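Chapter 3
Where Examples Come From

I put off writing this chapter longer than any other, and I think I know why. The math in Chapter 2 sits still. You can work through it at your desk with a cup of coffee and it'll be the same tomorrow. Gathering examples is done on your feet, in other people's kitchens, with sore wrists, and every time I think I've got the rules down somebody's dinner table proves me wrong.

So let me start with my own worst afternoon. When I joined the Hernerero project, our learning system was supposed to handle dishes: pick up a bowl, tip it, set it down, stack it in another one. We had a nice clean bench in the lab with a plain gray top, and I collected 200 examples on it in a row, same bowl, same spot, same lamp. I was so proud of those 200 examples! The trained model did beautifully on that bench. Then we took it down the hall to the break room, where there was a checkered cloth on the table, and it reached for a spot well to the left of the bowl and closed on air.

What had I taught it? I'd like to say "how to pick up a bowl," but I hadn't given it any reason to learn that. I had given it one bowl on one gray surface, and it learned whatever was easiest to learn from that, which was probably something like "go to this place and squeeze."

Keep that story in your pocket, because most of this chapter is me explaining, in a more orderly way, how not to do what I did.

3.1 One example, start to finish

In this book an example (some people say a demonstration, or an episode, and I'll slip into both) is one complete try at a task, recorded from just before the motion begins to just after it ends. With a hand-held gripper, you're the arm. You hold the tool, you squeeze the fingers shut, and a camera riding along with the tool records what the fingers are facing. The learning system never sees your face or your shoulders. It sees the fingers, the thing in them, and whatever else happens to be out there past the fingertips.

That last part deserves more attention than beginners give it. Past the fingertips is a whole room. In a lab you can tidy it. In a home you get the tablecloth, the other dishes, the chairs, the TV and the plants, and my advice is to leave all of it exactly where the family left it.
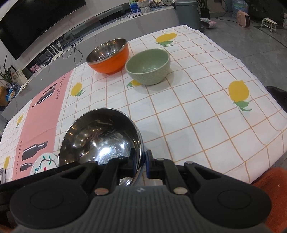

New collectors nearly always want to clean up first. I did too. It feels rude to record somebody's clutter, and it feels sloppy as science. But the finished system is going to be working in the clutter, and if every example has a bare table in it, you've quietly made "bare table" part of the task. Move something if it's in danger of getting broken, or if it's private, and otherwise keep your hands off it.

3.2 Why bowls are harder than they look

I like bowls as a first task and I use them all through this chapter. A rim gives you a lot of choices about where to grip, and two people will choose differently without noticing. Steel is a real pain, too. A polished bowl shows you the room bent out of shape, and the reflections slide around as you tilt it, so the inside never looks the same twice. A glazed ceramic bowl is calmer to look at but often thicker at the lip, so the fingers stop sooner.

On the Stinmont set, which we'll work with in the exercises, there were 42 homes and as many kinds of bowls as you'd care to wash. My first pass at that data was a bit of a mess - I sorted by home and never wrote down what the bowls were made of. Weeks later I wanted to know whether steel was causing our failures, and I had to go back through the recordings and label them by hand. Write down the material. Write down the size while you're at it.

3.3 Slow hands

You'll move too fast. Everybody does, since you already know how to pick up a bowl and it's boring after the first few. The trouble is that a quick grab leaves very little to learn from in the second or so that matters most, when the fingers close on the rim. I tell people to pretend the bowl is full of soup. It gets a laugh, and then their shoulders drop and the recordings get better.

Please don't throw away the slightly awkward ones, either. If the fingers land crooked and you back off and try again, keep it and mark it as a retry. We'll need those in 3.6, when we get to recovery.

Before you go on, borrow a gripper if your course has one (kitchen tongs will do for practice) and pick up the same bowl ten times at a table you haven't cleared. Change where you stand each time. Jot down where on the rim you gripped it, and bring your notes to the next section, where we'll turn them into a collection plan.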